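Poter is a small day school in Hastcombe for young people aged 14 to 19 who have stopped going to the other kind. Started in a rented room over a tile shop. Still in Hastcombe, bigger room, same kettle.

## Who we are

We teach English, maths, cooking, bike repair, a bit of bookkeeping and whatever else somebody on the staff is good at that year. At the moment that includes Norwegian, because Aslak Magnusson runs the place and will teach it to anyone who sits still long enough. Take-up is low. He doesn't mind.

Aslak was a maths teacher in big secondaries for a long while before this. Got tired of writing reports about children he'd barely spoken to. Wanted a school where every adult knew every student by name by the end of the first week, and that is still the only rule we have never broken.

We are not a unit, a centre or a provision. It's a school. People come in the morning, hang their coats up, have breakfast, do lessons, go home.

## How the day goes

Doors open at 8.30. Breakfast till nine, and breakfast is not optional for staff. Toast, porridge, fruit if the fruit has come. Then two long lessons with a proper break between them. Lunch at half twelve, cooked by whichever group is down to cook. Afternoons are workshop, sport or one-to-one.

No bells. There was a bell when we moved in and we took it out.

Phones go in the drawers by the office. Parents can ring the office any time and we will go and find your son or daughter and put them on.

## Food

A lot of what we do comes back to the kitchen. Plenty of our older students are going to be living on their own sooner than most people their age, some of them straight from care, and a person who can feed themselves for a week on not much is in a far better place than one who can't. So everyone does Kitchen Basics in their first term. Budgets, shopping, storing things properly, five or six meals you can do with one ring and one pan. After that you can carry on to the Level 2 if you like it.

The cupboard is part of the same idea. Open shelf next to the kitchen, help yourself on the way out, no form and no list. Tins, pasta, rice, noodles, cereal, teabags. It runs on donations plus £650 a year from our own budget, and last year 4,000 items went through it — we only know because the maths group did a stocktake for their coursework. 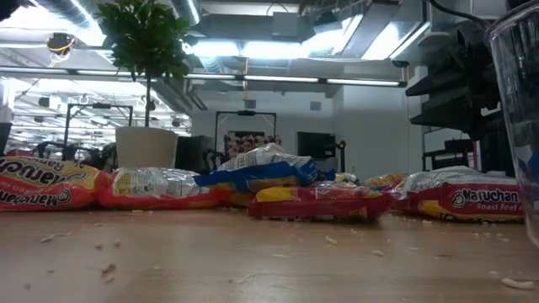

*Instant ramen and other packets on the table.*

If you'd like to give something to the cupboard, the things that go fastest are noodles, tinned fish, long-life milk and anything in a jar. Please check dates. Drop off at the side door between nine and three, ring the bell and wait, it's a long corridor.

## The building

We're in the old Galanis warehouse on the canal side. Ground floor is kitchen, hall and the bike workshop. Upstairs is four classrooms and the quiet room. Lift works. Entrance is step free but the ramp is round the back, follow the yellow line.

The hall floor was relaid in June and is finally level. The heating upstairs is on the list. Bring a jumper if you're visiting in winter, really.

Local groups can hire the hall in the evenings. Choir, tai chi and a chess club have regular slots at the minute. Email the office for rates.

## Bikes

The workshop has put 478 bikes back on the road so far. Old ones come in from the tip, from skips, from people's sheds. Students strip them, sort the parts, rebuild what can be rebuilt. Each student who finishes the course keeps one bike, with lights and a lock. The rest get sold at the spring sale and the money goes back into tools.

We had a lot of help setting this up from Birnov Cycles across the bridge, who gave us our first two work stands and still answer the phone when something odd comes in.

## Joining us

Most students come through their school or the council but families can get in touch directly too. What happens:

- you ring or email
- you come for a look round, with or without your parents
- you do a trial week
- we all have a sit down and decide

Nobody is asked for predicted grades. We do ask what you like doing, and "don't know" is a perfectly good answer.

Classes are small and there is usually a waiting list from Christmas onwards. Get in touch early if you can. If it's urgent say so, we will try and find a way.

## Money

We're a charity. Most of our income is council placement fees, then grants, then the hall, then bikes. Fundraising is mostly the summer fair, which last time made £1,617 after costs and one broken gazebo. Full accounts are in the office if you want to read them. Paper copy, there's a chair.

## Working here

Jobs go up on the noticeboard page. We're nearly always after cover tutors for maths and science and somone who can drive the minibus. You'll need an enhanced DBS check, we pay for it and sort out the paperwork with you.

## Visiting

Open mornings are once a half term, dates on the calender page. Otherwise just ring first so there's someone to let you in. Parking is poor. Buses stop at the lock, then it's a short walk along the towpath, mind the geese.

*Page updated 5 November 2021*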